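Hand-worn gripper pair: left unit loses jaw width reading when reaching for a box latch

Posted by Iker Bermúdez, 2018-12-04

We run a pair of hand-worn grippers at a table cell, one per hand, cabled back along the forearm.
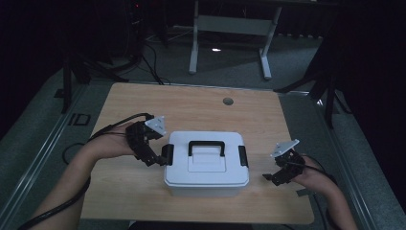 The task is opening and closing a lidded storage box with two side latches. The right unit behaves. The left one drops its jaw width signal for a moment, nearly always when the wrist bends inwards to bring the tip to the latch. The log then holds the last good value and the recording has to be thrown away. Out of 169 recordings this week, 44 had at least one dropout on the left and none had one on the right.

So far I have swapped the left and right input ports (the fault stayed with the left unit), reseated both plugs and zeroed the jaws again. With the jaws closed the left encoder reads 1279 and with the jaws fully open 3350, and both figures repeat well. Is this the encoder or the cable, and how do I tell without stripping the unit?

Zoia Melnychuk

Cable, most likely. A failing encoder tends to drift or jump at particular jaw positions, and your end values repeat.

To separate the two:

Clamp the gripper body to the bench so that only the jaws can move. Open and close them slowly fifty times while logging. If there are no dropouts, the encoder is probably sound.

Leave the jaws still and flex the cable by hand, starting at the exit from the housing and moving back a few centimetres at a time. Watch the live value. Mark the cable with tape where it drops.

Power down and repeat with a meter across each conductor in turn. An intermittent break will often show only when the cable is bent one way.

Ours failed just behind the strain relief. If yours is the same, cut back past the damage, fit a new plug and leave enough slack for the wrist to bend fully in both directions. Fix the cable to the forearm, well behind the wrist. Zero the jaws again afterwards and check both end values.

Wendy Yeoman

had this on the Rovby cell, changed the whole cable, fine since October

Desta Gashaw

Agree with Zoia's order of testing. One addition: check the housing screws nearest the cable exit before you cut anything. If they have backed out, the board can shift slightly under side load and the connector lifts at one end. That gives the same symptom as a broken conductor, and it will not show up with the body clamped. Push sideways on the tip with the jaws closed and watch the log. Low-strength thread lock on reassembly, small screwdriver, no power tool.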